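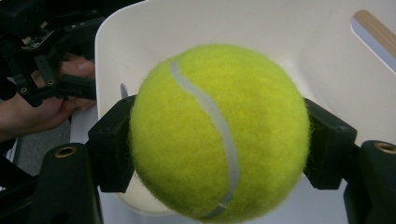 Tennis ball held between the finger pads, second unit behind.

**Ticket:** Right unit stops recording while an object is held
**Product:** Lultano hand-held gripper, pair
**Software:** Droltisus recorder, bench install
**Site:** Usell, Lazăr room
**Opened:** Mon 4 December
**Opened by:** Emanuel Neagu
**Priority:** High (visitor day)
**Status:** Workaround in place, fix pending

## Reported problem

During the visitor demonstration the right gripper stops writing frames partway through a take. The left gripper carries on to the end. The recorder shows no error. The status light on the recorder page stays green for both units, and the live view keeps updating, so the person running the table has no sign of it until the take is closed and the replay is opened.

In replay the right-hand track freezes with the fingers closed and stays that way until the take ends. The left-hand track plays normally. For the visitors it looks as if the right hand took the ball and never let go.

First take where it was noticed:

| Unit | Frames written | Rate |
|---|---|---|
| Left | 3,046 | 25 per second |
| Right | 1,761 | 25 per second |

Start times match to within one frame. The left file closes when Stop is pressed. The right file closes 1,285 frames before that.

## Setup

The demonstration is the short version of the one we ran in August. A visitor takes one gripper in each hand, picks up an object, moves it to the bin and releases it. The take is then replayed on the monitor so they can compare the recorded finger width with what they did. Each take lasts as long as the visitor wants, within reason.

Changes from August:

- Recorder updated to the current Droltisus release.
- Finger pads replaced on both units.
- Tennis balls used as the main object. The August objects were hard plastic and slipped too often in the hands of people who had not used a gripper before.
- Longer leads from the grippers to the recorder PC.

The last item was my first suspect.

## Log

**1. Leads.** Swapped left and right leads at the PC end. Fault stayed with the right unit. Swapped the full leads, both ends. Fault stayed with the right unit. Flexed the right lead by hand during a take, at the connector and along its length. No dropped frames in the part of the file that was written. Leads ruled out.

**2. Ports.** Moved the right unit to a port on the back of the PC, then to the powered hub. Same result on each. The system log shows no disconnect or reconnect for the device at the point where the file ends. As far as the operating system is concerned the unit never went away.

**3. Disk.** Plenty of free space. Write times in the recorder log are flat through the whole take. Recorded both units to a different drive. Same result.

**4. Firmware.** Both units report the same version. Reflashed the right unit anyway. Same result.

**5. Right unit alone.** Ran a take with only the right gripper connected, opening and closing the fingers continuously with nothing between them. File complete. Repeated it with slower movement. File complete. This was the first clean result from the right unit and it was not what I expected, as I had more or less decided the unit was bad.

**6. Right unit alone, with ball.** Picked up the ball and put it down again straight away, several times over. File complete. Picked it up and kept hold of it while I read the log on screen. File stopped early.

**7. Closer look at the file from step 6.** The last part of the track is a constant finger width. No variation in the reported value at all, down to the last digit. It stays that way for 2 seconds and then the file is closed. Went back to the first visitor take and found the same thing at the end of the right-hand file: 2 seconds of constant width, then nothing.

**8. Same test, left unit.** Held the ball with the left unit for well over the 2 seconds. File complete. The reported width on the left unit is never quite constant. The last digit flickers even when the fingers are held still, and it does the same with the unit lying on the table untouched.

At this point the unit that fails is the one with the cleaner signal. The left encoder is slightly noisy and always has been. It is within tolerance and I had it down as something to look at later.

**9. Recorder settings.** The current Droltisus release has an idle check on each input. It is on by default and it was not in the August version. If the value from an input does not change for 2 seconds, the input is treated as idle and its file is closed to save space. The input is not reopened when the value starts changing again. The status light follows the connection and not the file, which accounts for it staying green.

The check looks at finger width only. It ignores the motion data from the same unit, so a gripper can be carried across the room with a ball in it and still be counted as idle.

**10. Bin position.** Before closing this off I wanted to know why it had shown up on most visitor takes and on none of my own the evening before. Watched the next few visitors from the side of the table. The bin was set up with its long side toward the person, and its wall is high enough that they have to lift the ball over the rim with the gripper pointing down into it. 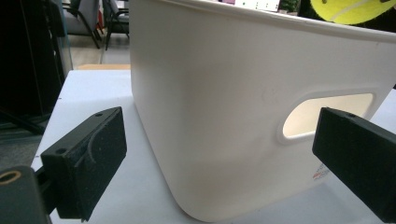 I had been doing the pick and the drop as one movement, which takes less than 2 seconds if you have done it before. Visitors pick up the ball, stop to look at the fingers, ask a question, find the rim and only then let go. All of that is time with the fingers closed at a fixed width. Moving the bin nearer shortened the carry but did not help much with the pause for questions.

**11. Pads.** Checked whether the new pads make any difference. They do, a little. On the old pads the fingers crept by a small amount under a steady squeeze and the reading moved with them. With the new pads they settle and stay put. A ball gives when it is first gripped and the width moves while that is going on, but once the grip is steady the right unit reports one value. Repeated the hold test on the right unit with one of the old pads refitted to each finger: two files out of four ran to the end. Not a fix. New pads put back on.

**12. Idle check off.** Turned off the idle check for both inputs in the recorder settings and restarted the recorder. Held the ball in the right unit through a full take. File complete. Left and right frame counts matched. Repeated with both units in use, one ball in each. Matched again.

## Cause

The idle check in the recorder closes the file for an input when the finger width has not changed for 2 seconds. A steady grip on an object meets that condition on any unit with a quiet encoder. The left unit was protected by noise on its own reading.

No fault found in the right gripper, its lead, or the PC.

## Workaround

1. Open the recorder settings, Inputs tab.
2. Clear **Close file on idle** for both units. The setting is per input – clearing it for one does not clear it for the other.
3. Restart the recorder. The change is not picked up by a recorder that is already running.
4. Run one test take holding a ball in each gripper while counting slowly to ten, then compare the frame counts before letting visitors in.

The setting goes back to its default if the input is removed and added again. If a gripper is unplugged during the day and the recorder asks whether to add it as a new device, say no and reconnect it under its existing name.

## Data from the affected takes

The right-hand files cannot be recovered past the point where they were closed. The frames were never written. The left-hand files are good and have been kept. I have marked the affected takes in the index so they are not used as two-handed recordings by mistake. Anyone who copied the folder before lunch should copy the index file again.

Two visitors had asked for a copy of their own replay. They have been told that the right hand is incomplete and have been offered another turn.

## Comments

**E. Neagu:** Raised with the Droltisus maintainers. Asked for three changes: idle check off by default for gripper inputs, or at least based on motion as well as width; file reopened when the input becomes active; status light tied to the file. Attached the first visitor take and the two files from step 6.

**Recorder support:** Confirmed on our side with a simulated input at a constant value. The idle check was written for trigger buttons and was applied to all inputs in the same release. We agree about the status light. Can you tell us whether the left unit ever closed early, even once?

**E. Neagu:** Not in any take from the open day. I can force it by feeding the left unit's recorded values through a filter that rounds off the last digit. With that in place it closes after 2 seconds like the right one. Filter script attached.

**Recorder support:** Thank you, that is useful. The default will change in the next release. Reopening the file is a larger change, as the index assumes one file per input per take. It has been logged separately.

**E. Neagu:** Understood. Leaving this open until the release is installed and the hold test passes with the idle check turned on. The afternoon groups were run with the workaround and frame counts matched on every take I checked. I did not check all of them.

## Open items

- Install next recorder release and repeat steps 6 and 8.
- Add the hold test to the setup sheet for visitor days.
- Left encoder noise: separate ticket. Do not replace the encoder until the release above has been tested, as we need one noisy unit and one quiet one for comparison.
- Find the second set of old pads. One pair was in the drawer and the other was not.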